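Dorkemano Quilt & Bedding Circle
Home | Meetups | Wash Days | FAQ | Find Us

Search this site Go

Frequently Asked Questions

Welcome! We get a lot of mail about comforters, duvets and old quilts, and we love every bit of it. These are the questions that come up most. If yours is missing, write to us or just show up with the thing under your arm.

Do I have to know how to sew?

Not at all. Plenty of people come to their first meetup never having threaded a needle, and they go home having closed up a split seam on a pillow. If you can tie a knot you're ahead of where Dinesh Kamath was when he joined, and he now runs our hand-stitching table!

When and where do you meet?

We meet in the upstairs room at Kulkarni Hall in Brarovstead, starting at 11 in the morning and going until people get hungry. We skip November while the hall has its floors done. The side door is the one you want. The front door sticks.

What's the difference between a comforter and a duvet?

A comforter is one finished piece, with the filling stitched in. A duvet is the filled insert that goes inside a removable cover. People swap the words all the time and we won't correct you, but it matters when you're shopping for a cover, so check whether yours has loops at the corners.

My comforter has gone flat in places. Can it be saved?

Very often, yes! Start by shaking it from each side in turn, then lay it down and pat the filling back toward the thin pockets with flat hands. Down will usually move. Polyester that has matted into lumps is more stubborn, and you may need to open a few stitches, tease the fill apart with your fingers and close it up again. Mahnaz Mahmoudi has a wonderful method for this with a knitting needle, and she will show anybody who asks. 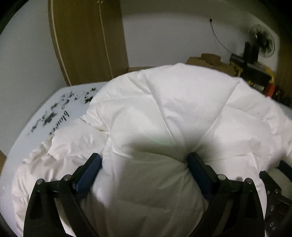 Stitched lines pulling a puffy white comforter into pockets.

Why are comforters stitched into sections anyway?

To keep the filling where you want it. Without stitching it would all slide down to your feet by morning. Some are sewn straight through both layers, which makes a thinner, cooler line along each seam. Others have little fabric walls inside (baffles), so the fill stays thick all the way across. Once you start looking at how bedding is put together you can't stop, and hotel stays get a lot more interesting.

Can I wash mine at home?

Read the tag first. If it says machine wash, the next question is whether your washer is big enough. The comforter should have room to turn over. If you have to shove it in with your knee, take it to a laundromat with the big front loaders. Use less soap than you think and run a second rinse.

How long does down take to dry?

Longer than you want it to. Low heat, a few clean tennis balls, and stop to break up clumps by hand whenever you walk past. Anil Chettiar did a king size last winter that took 4 hours and most of a paperback. Don't put it away until the middle of every pocket feels dry, even the ones in the corners. Damp down smells awful and the smell hangs on.

What thread should I use for a repair?

All-purpose polyester is fine for almost everything. For old cotton quilts we like cotton thread, so that the thread gives out before the cloth does. Use a fine, sharp needle on down-proof fabric, because big holes let feathers out.

Do you take donations?

Yes please! Clean blankets, quilts and comforters in any condition, plus fabric pieces bigger than a dinner plate. We can't take mattresses or foam toppers. Last year we mended and passed along 200 pieces, which still makes us grin.

What is the Vesov quilt everyone keeps mentioning?

It's our group project, named for the street where we used to meet. Nine blocks across, nine down, each by a different person. Aravind Pinto is keeping the list of who has which block. Gangadharan Gowda's has a trout on it and you really should see it.

Can kids come?

Of course. Bring a grown-up for anyone under nine, and we'll find them some buttons to sort or a big needle and some felt.

Is there a fee?

No. There's a jar for tea and thread.

Contact: use the form on the Find Us page | © Dorkemano Quilt & Bedding Circle | Back to top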